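How to Pack Fragile Souvenirs for the Trip Home

Last updated July 28, 2024

Applies to glazed pottery, blown glass, small framed tiles and lacquer boxes carried in checked baggage. Liquids, food and untreated wood are covered on a separate page.

Before you buy

Measure the inside of your suitcase before leaving home and write the figures down. A hard-sided case of medium size usually has an inner depth of 30 cm with the divider removed. Any piece wider than 20 cm in its shortest direction will be difficult to pad properly in such a case and should be shipped.

Ask the seller for the original carton. Workshops in Drunell keep flat cartons under the counter and hand them over on request. Market stalls wrap in newspaper only. Newspaper is acceptable as filler but leaves ink on unglazed clay, so put a sheet of plain tissue against the surface first.

Keep the receipt. Customs may ask for it, and a claim for breakage normally cannot be opened without it.

Materials

Plain tissue or baking paper
Bubble wrap, small bubble, 40 cm wide
Paper tape
Two cartons, one fitting inside the other with a gap on all sides
Soft clothing without zippers or buttons

Wrapping a single piece

1. Remove lids, stoppers and loose handles. Wrap each one separately and label it.

2. Fill hollow pieces with crumpled tissue until the tissue holds its place when the piece is tipped. Do not force it. A narrow neck can crack from the inside.

3. Cover the surface with one layer of tissue.

4. Apply bubble wrap with the bubbles facing in. Use two layers on the body and three on spouts, rims and feet.

5. Close with paper tape. Do not stretch the tape across a rim.

6. Place the piece in the inner carton and fill the corners. Shake gently. If anything moves, add filler and repeat.

7. Put the inner carton in the outer carton with filler beneath it, then fill the sides and top.

Framed tiles travel on edge. Stack plates on edge also, with a folded cloth between each pair.

Placing the carton in the case

The carton goes in the center of the case - never against the wheels or the handle rails. Lay shoes and books along the hinge side. Fill the rest with clothing until the lid closes under light pressure.

Weigh the case before going to the airport. The luggage scale in the lobby of the Bulivach guesthouse is free to use and reads slightly high.

Shipping instead

For large or heavy items, a parcel agent is the better choice. Flevisum accepts parcels at its Drunell counter and supplies double-wall cartons. Declare the contents as "ceramic, decorative" or "glass, decorative" and give the price paid. Surface mail sent in September tends to run slower than in summer. 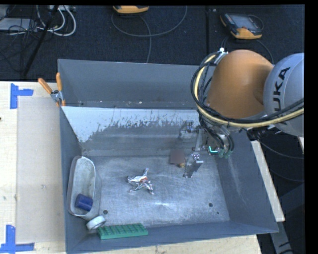

Metal bin and KUKA robot arm.

On arrival

Open the parcel on a flat surface and photograph the outer carton first, then each layer. If a piece is broken, keep all fragments and all packing until the claim is settled. Do not glue anything in the meantime.

Unglazed pieces should stand unwrapped for a day before use. Wash glazed tableware by hand in lukewarm water. Pieces sold as decorative should not be used for food.

Text: Melur Liew. Packing steps checked by Emlyn Samuel.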